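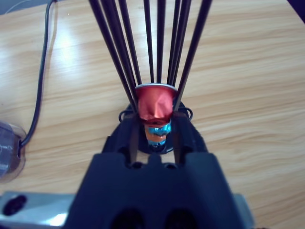 Coffee capsules in their black holder on a wooden table.

The interval problem

By Karthikeyan Kurup

The slow movement had reached the part where the cello is left alone with its thoughts, and the man in row F had chosen this moment to unwrap a lozenge. He did it considerately. He did it, in fact, so considerately that it lasted from the return of the main theme to the final chord, one crinkle per bar, like a very small second percussionist.

I mention him with affection. Row F and I have been coming to the Akness Chamber Players for seven seasons now, and he is as much a part of the sound as the radiator in the north aisle, which ticks slightly behind the beat and cannot be turned off without consulting the diocese.

The Players perform in what used to be the corn exchange in Gedton, a town with one good baker, two bad roundabouts and, against all reasonable expectation, a string quartet. The hall seats 436 if you include the balcony, and you should only include the balcony if you have short legs. On a decent night they fill the ground floor. When they played late Beethoven last June, during a heatwave, they filled it and had people standing at the back, fanning themselves with the programme notes. The notes ran to fourteen pages and were, for once, of real use to everybody.

Hatsue Okabe, who leads the quartet, moved to Gedton because the rent was low and her neighbour was deaf. "I could practise at midnight," she says. "Then he got a hearing aid. He was very nice about it. He said he preferred the Haydn." She took this as a review and put more Haydn in the next season.

The others arrived by various side doors. Boris Hodžić, second violin, came to play for a cousin's wedding and was asked to stay on for a fortnight, a period which has since been extended by eleven years. Senad Leka plays viola and drives the van. He will tell you that the two jobs call for the same temperament: you keep steady in the middle and let other people wave their arms. Sorin Dimitriou, the cellist, teaches three days a week at the Blackburn School of Music and spends the train journey home marking theory papers in green ink, red having been judged discouraging.

What they do together is hard to write about without sounding like the back of a record sleeve. I have heard grander quartets, and certainly ones with better chairs. But there is a way this lot have of leaning into a quiet passage, of getting softer when you were sure they had nowhere softer to go, that makes the whole room stop shuffling. Even row F has been known to pause with the wrapper half off.

This autumn they are doing something rash. The opening concert is given over to a new quartet by Trunov, commissioned with £1,000 scraped together from raffle tickets and the sale of an upright piano that had lost interest in staying in tune. It lasts thirty-five minutes without a break. The score asks the viola to retune in the middle and the cellist to hum.

"I don't hum," says Dimitriou.

"He hums constantly," says Okabe. "He hums in the Brahms. We've asked him to stop."

I sat in on a rehearsal. There was a good deal of stopping and pencilling, and a ten-minute dispute over whether a dot above a note was a dot or a speck of something. Leka held the page up to the window and declared for speck. Hodžić played it both ways, twice, and a vote was taken. Speck carried it, and they went back to the top of the page, and the next minute and a half was so lovely that I forgot to write anything down, so you will have to trust me.

Will Gedton like it? Ticket sales suggest that Gedton is thinking it over. The first 100 seats went in a morning, mostly to people who buy the whole season and don't read the leaflet. Since then things have been calmer. Okabe has put Haydn in the second half, partly as a reward for those who come back after the interval and partly for her neighbour, who has booked two places on the aisle and bought a new battery.

As for me, I'll be in my usual seat behind row F. I have been practising what to say to him about the lozenges. It is a short sentence, quite friendly, and I have had it ready since the third season.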